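BUILDINGS FOR PEOPLE WHO DON'T DRAW
Handout 5: Windows, Daylight and the Hole in the Wall
Brosbridge Evening College
Instructor: Uthai Boonchu
Revised Wednesday, June 16, 2021

Bring this with you. Last session we got through doors in one evening, which I had thought impossible, and then spent the last half hour on hinges, which I had thought unlikely. Windows will take two.

Reading for this session: Vlachou reader, chapters on openings and on glass. The chapter on drains is excellent and you don't need it.

1. What a window is for

Start with the jobs. A window lets in light, lets in air, lets you see out, lets other people see in, and keeps the rain on its own side. Most windows do two of these well. The trouble comes when a designer wants all five from one opening, and the owner wants it cheap.

It helps to treat the jobs separately when you look at old buildings. A medieval barn with slits in the wall wanted air and did not care about the view. A shop window wants to be seen into and would be happy never to open. A bathroom window wants light and the strictest possible limit on everything else. When a window puzzles you, ask which job it was hired for, and whether the room has changed trades in the meantime.

The English word is usually traced to an Old Norse one meaning something like "wind eye." That gives you a fair idea of conditions indoors. For a long time the choice in winter was between dark and freezing, and people with shutters could switch from one to the other as they liked.

2. Small panes, big windows

Glass was once made in small pieces and it was expensive. If you wanted a big window you needed a lot of little ones and something to hold them together. In churches that was mostly lead. In houses it came to be wood, and the wooden strips between panes picked up a family of names that carpenters, architects and catalog writers use in different ways.

Terms we will use in this class:

Mullion: an upright dividing one part of a window from the next.
Transom: the same idea, lying down.
Rail: a horizontal piece of the sash or frame.
Muntin: a thin bar between small panes. In Britain, glazing bar.
Light: one pane or one glazed section. Yes, this makes sentences about light confusing. I didn't pick it.
Reveal: the side of the opening, where you find out how thick the wall is.

People mix up mullions and muntins constantly, including people who sell them. I will not take off points for it. I will sigh.

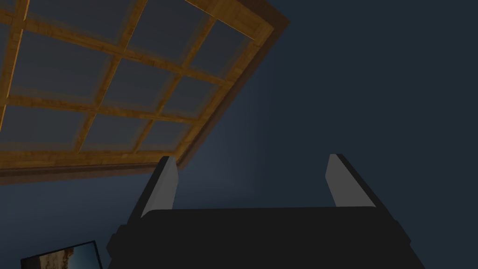

Once larger sheets of glass became affordable, the bars had no structural reason to stay. Many went. Victorian houses on both sides of the Atlantic are full of sashes with one large pane above and one below, and their owners were very proud of them. Then tastes shifted, small panes began to look charming again, and the bars came back. These days you can buy a window with a single sheet of glass and a plastic grid that snaps on the inside. It comes off for cleaning. It also comes off at other times.

I am hard on snap-in grids every year and every year someone in the class has them at home. My apologies in advance. Your house is lovely.

3. Case study: the almshouses at Idley

We will use Idley a lot, so here are the basics. A row of 14 small brick dwellings, one main room each, with a loft over. The front windows face north onto the lane. The back windows, facing south over the gardens, are about half the size.

Students usually assume somebody got this the wrong way around. Look at the plan before you decide. The front of the row was what visitors and donors saw, and generous windows on the front said generous things about the people who had paid for them. The residents sat at the back, by the fireplace, with a window the size of a tea tray.

The surviving account book has an entry of 883 shillings "for glasse and the man who brake some." I have never been able to find out how much of that was for the man.

Questions to think about before we meet:
Which of the five jobs were the front windows doing?
If you could enlarge one opening at Idley, which would it be, and what would the neighbors have to say?
Why do all the lofts have a window and none of them a view?

4. Light from overhead

A window in the roof sees more sky than the same window in a wall. The sky straight up is also the brightest part on an overcast day, so a modest opening overhead can beat a much bigger one at the side. This is the good news, and the roofing trade has lived on it for generations.

The rest of the news is as follows. Glass overhead collects heat in summer and loses it in winter. It collects leaves. Warm damp air rises, meets the cold glass, turns back into water and lands on the piano. And any joint that faces the sky will be tested by every rainstorm for as long as the building stands, so the flashing around a skylight matters more than the skylight.
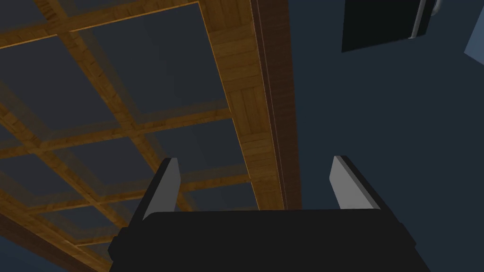 Fig. 5.1. Wooden lattice seen from below at a steep angle, with an open gripper in front.

Factory builders solved part of this with the sawtooth roof: a row of little ridges, each with one steep glazed side and one sloping solid side. In our hemisphere the glass faces north, which keeps out direct sun and gives an even light all day. Weaving sheds used it. So did the old Plostodent works on the edge of Brosbridge, where they made tooth powder until the public discovered toothpaste. The north-light roof is still there, over what is now a carpet warehouse that keeps fluorescent tubes on all day beneath it.

We'll walk out to Plostodent in the second half of the session if the weather is decent. Wear shoes you don't love. The carpet people know we are coming and have asked that we not lie down on the stock to look at the ceiling, a request based on last September.

5. How much daylight is enough?

There are several ways of answering this and they disagree politely.

The old rule of thumb: useful daylight reaches into a room to a depth of about twice the height of the window head above the floor. Note that it is the head that counts. Glass down by your ankles lights the carpet and shows the street your slippers. If you can choose only one thing about a window, make it tall.

The daylight factor: light on your desk divided by light outdoors under an overcast sky, given as a percentage. Two percent is tolerable. Five percent and you will rarely reach for the switch. It was developed in a cloudy country and it shows.

The no-sky line: sit at your desk and look for the sky. If you can't see any, you are on the wrong side of the line and the room will feel gloomy however many lamps you buy. This one takes no equipment and I recommend it to anyone hunting for an apartment. Sit down when you do it. Agents prefer you standing.

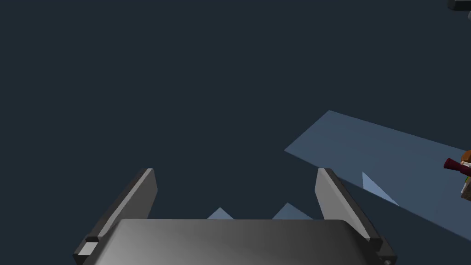 A point that trips people up: brightness and the feeling of brightness are different things. A room with one large window in the middle of a dark wall can measure well and feel like a cave, since your eye keeps jumping between the glare and the murk around it. Georgian builders painted their shutters and splayed reveals pale, so that the light stepped down in stages between the glass and the wall. It costs one can of paint. It was forgotten for a good part of the twentieth century.

Surfaces matter almost as much as openings. A white ceiling passes light to the back of the room. A dark ceiling keeps it. If you have a dim room and a landlord, paint is your only real instrument, and you should ask first.

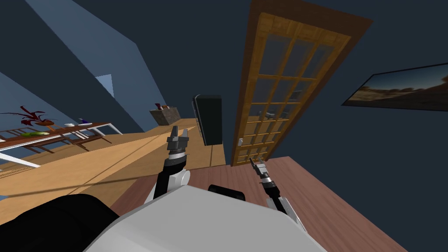 Fig. 5.2. A dimly lit room in a tilted view, with two robot arms reaching forward and upward.

6. Taxes, briefly

England taxed windows from 1696 to 1851. You will hear that every bricked-up opening in the country is a result of this. Many are. Many others were built blind from the start, because the outside wanted a window for symmetry and the inside wanted somewhere to put a chimney. A few were filled in by someone who was tired of the draft.

To tell them apart, look for a change in the brick, a joint between the filling and the wall, and whatever is behind. A blind window with a flue behind it was never a window. A guidebook will tell you otherwise, with a date.

7. The exercise

Choose one room you use often. Visit it three times in one day, morning, noon and late afternoon, with the lights off. Each time, make a note of where you would sit to read, and whether you could. Then draw the room as a plan. This is a course for people who don't draw, so a rectangle with gaps in it is fine.

Write it up in no more than 1,098 words. The limit is the length of the best one I ever received, and I see no reason for anyone to go past it. Photographs are welcome. Turn off the flash.

If you borrow the light meter from the front office, sign for it on page 166 of the ledger. The pages before that are for the projector and they get upset.

8. For next time

Vlachou on ventilation, first half only. Find out whether the windows in your bedroom open, and if they don't, what stopped them. The usual answer is paint. Bring a sash cord if you happen to own one, and we will rehang the window in Room 3, which has been propped up with a dictionary since I started teaching here.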